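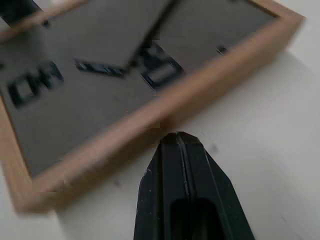 Week 3 – Letter boards, signs and getting words to sit straight

OK, so these are my notes for the display lettering session, typed up more or less the way I say them. If you missed class, read this and then come find me in the workshop, because a lot of it only makes sense once you have a board flat on the table and you're swearing at it.

Quick housekeeping first. Bring your own pencil and a soft eraser. The long steel rulers are shared, and they go back on the hook, please! Last April two of them walked off and we never saw them again.

Why we start with boards

Everybody wants to go straight to the big painted wall. I get it, I did too. But a framed board gives you edges, and edges teach you more about spacing than I can. You put a word inside a frame and right away you see that it's sitting too low, or that it's huddled over on the left like it's waiting for a bus. On an open wall you can fool yourself for a whole afternoon.

I like a dark gray ground with black lettering for this exercise, and I know people complain about it every year. It's hard to read! Yes. With white on black you can get away with sloppy spacing because the contrast does all the shouting. Black on dark gray makes you look at the shapes themselves and at the gaps between them. Once the spacing works there, you can go to any color pair you want.

Felt-type surfaces also have the nice habit of killing glare. If you ever have to hang a sign across from a window (the Midmont job, for those of you on the placement list) you'll be glad of a matte panel.

Blocky letters and their holes

The hole inside a letter is called the counter. An O has one, a D has one, an M doesn't really, it just has the spaces between its legs. In a squared-off alphabet the counters turn into little rectangles, and the eye picks them up before it picks up the letter. So when you lay out a word, squint and look at the windows. Are they all the same sort of height? Does one look bigger than its neighbors?

The squared O and the squared D are also the two that get mixed up most. If you cut your own, give the D a clear difference on one side. Angeliki Gavalas lost a whole evening on a shop sign for Taheri with a D that everyone who walked past read as an O. She's fine with me telling you that, she tells it better herself.

And M and W. Please, please don't assume you can flip one and use it as the other. In some alphabets you can, in plenty of them the legs slope differently and it looks drunk. Same goes for reading from the wrong end of the table. I make everyone walk around to the other side of their board at least once per layout. An upside-down word stops being a word and you finally see the shapes.

Spacing, the practical part

Don't measure from letter edge to letter edge. I'll say it again in class and someone will still do it. Two straight sides next to each other need the most room, a straight and a round need less, and anything with open space around it (L, T, A) can tuck in pretty tight. What you're evening out is the area between the letters.

My way of doing it:

Lay the first and last letters of the word where you think they go.
Put the middle letter in.
Fill toward the ends, by eye.
Walk away. Get a coffee.
Come back and fix the pair that annoys you first, then check its neighbors again.

Nothing gets fixed down until you've done that last step. I used to skip the coffee and I have the boards to prove it.

A loose plate is handy here. Any flat rectangle will do, close in color to the panel if you can get it. Slide it over part of the layout and look only at what's left. Cover the end of the word and judge the first pair, then shift along and judge the next. Gervasio Sepúlveda taught me that one when I was an apprentice and I still do it on every job. Raised plates throw a bit of shadow, so don't judge the pair right up against the edge.

Centering

Measured center and visual center are different places. Put a word exactly in the middle of a frame and it will look like it's slipping down. Nudge it up a little. How much? Depends on the frame, the size of the word, how heavy the letters are. Try it, step back to the door, try again.

Wide wooden frames complicate this a bit. A honey-colored frame around a dark panel is a strong shape and it pulls your eye to the corners, so leave more empty panel at the sides than feels polite. Grażyna Olszewski runs the frame shop downstairs and will let you borrow offcuts if you ask before lunch.

To do before next time

Lay out one short word, four letters or fewer, at least one of them with a counter. Do it three ways: tight, normal, loose. Sketch each one on paper before you move anything. Then read pages 87 onward in the Primell packet, the section on squared alphabets. Skip the bit on neon, we'll get to that.

If you need letters, the spare sets are in the drawers under the window. Put them back sorted!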